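Speaker notes: Following the money in the Mornmont leak
Slot starts 2:15 p.m., keep the intro short. 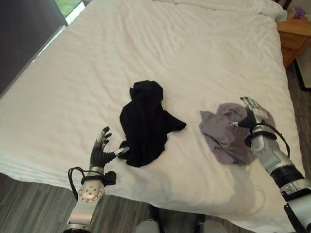
How did the group pay its couriers?
Mostly in cash, through a shipping firm called Skutero that did very little shipping.

Next: the files. 1,350 documents were released in April, and 1,083 of them are letters. The rest are receipts and travel lists. Read the Oksanen letter aloud – first paragraph only.

Then the Valero account. Almost 90 payments went through it before the bank closed it. Say clearly that we do not know who signed for the last one.

If someone asks about translation errors, point to the notes in the handout. Leave time for questions.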